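Meet the Omlow Kit, a Robot Arm That Picks Up Tiny Things

May 2026

Hi, it's me again, the person who gets to play with robots and then write to you about them. A lot of you asked about robot kits after the last page, and one reader wanted to know if there is a robot that can clean up a junk drawer. Well, I have been spending my afternoons at the Mavbridge workshop in Gotstead with a kit called Omlow, and the small stuff is just what they are teaching it to handle!

So what do you get? Omlow is a robot arm kit for schools and clubs. It comes in a big box with 84 parts, and a grown-up and a few kids can put it together over a couple of weekends. There is an arm, a gripper (that's the hand), a little camera that rides along near the gripper, and a second arm with a handle on it. You move the handle and the robot arm copies you. It feels a bit like having a very long, very stiff arm of your own. I giggled the first time. I also knocked over a cup of pencils.

The kit costs 800 dollars. I know! That is a lot of allowance. It's meant for a whole class or club to share, and Mavbridge also lends kits to schools for a term, so ask your teacher about that before you start emptying your piggy bank.

Why are small things so hard?

Try something for me. Find a key ring, the plain metal kind made from a loop of wire that goes round twice. Lay it flat on a table and pick it up. Easy, right? Now put on your thickest winter mittens and try again.

Not so easy now! Your bare fingertips are soft and a little bit grippy, and they can feel the edge of the ring. Your fingernails can sneak under it too. With mittens on, you lose most of that, and you have to guess where the ring is and squeeze and hope.

A robot has the mitten problem all day long. The Omlow gripper doesn't have skin. It has to put its fingertips in just the right spot, close them, and keep hold. If it comes down a tiny bit too far to one side, it closes on air. If it pinches the ring on a slant, the ring can spin or ping away across the room (I spent a good while under a table looking for one of those).

Hagos Shiferaw runs the kit workshop, and he let me sit beside him while the arm worked on key rings.
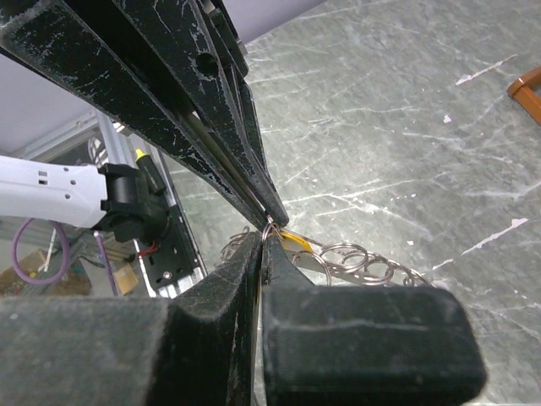 Got one! The gripper holds a small split ring, with more rings on the marble tabletop.

Look at how little of the ring there is to hold on to. The long black fingers come together at their tips, and that's where the ring is pinched, standing upright. See the scratches on the wider finger? The black coating is chipped along the edges, a bit like the toes of your favorite sneakers. And those dark gray parts lower down are covered in slightly fuzzy cloth, which has picked up dust and lint. I asked if I could borrow a lint roller. Hagos said yes and then gave me a list of other things to clean.

Did you spot the little yellow tag, too? It's lying at a slant between the ring in the gripper and the row of shiny ones. When you're a person you just see "tag" and "ring" and carry on. A robot's computer starts out with a whole lot of colored dots from the camera, and it has to work out which dots belong to which thing. Shiny rings that overlap are extra tricky, because where does one stop and the next one start?

How does it learn?

My favorite part of the kit is the teaching. You don't have to write any code to begin with. You grab the handle on the second arm and show the robot what to do: move over, come down, close, lift up. The computer saves everything the arm did and everything the camera saw. Then you do it again. And again. And again, please, with the rings in a different spot this time.

It's how you learned to tie your shoes. Somebody showed you, you tried it, it flopped open on the way to the bus, and they showed you again.

After plenty of turns, you let go of the handle and ask the robot to try by itself. Sometimes it's great. Sometimes it reaches out very confidently and closes its fingers on nothing at all, and everybody in the room groans together.

What I liked and what I didn't

I liked that the parts are easy to swap. There are 4 screws on each fingertip, and my hands could manage them fine. I liked that the instructions have big drawings. The practice games are good too, and Alemneh, the sorting game with the colored cups, is the one I kept going back to.

I didn't like the cables. They get tangled – really tangled – and the booklet only gives them one page. The arm is also slow, so if you're hoping for a robot that cleans your room before dinner, you'll be eating a very late dinner. And you do need a sturdy table, because a wobbly one makes the camera picture shake.

Who is it for? The box says ages 10 and up, with an adult nearby. I think that's fair. The arm is stronger than it looks, so keep fingers and long hair away from it when it's moving, and make sure everyone knows where the off switch is.

Try it at home, no robot needed

You need 3 key rings, a pair of mittens and a friend. Put the mittens on and close your eyes. Your friend is now your camera and has to tell you where to go: left a bit, forward, down, squeeze! Swap places when you've picked up all the rings. Then try it with the rings overlapping and see who gets grumpy first. (At my house it was me.)

Mavbridge is bringing out a new set of softer fingertips in September, and I've already asked to try them. Send me your ideas for what the arm should pick up next. Somebody has suggested a single cooked noodle, and Hagos has agreed to it.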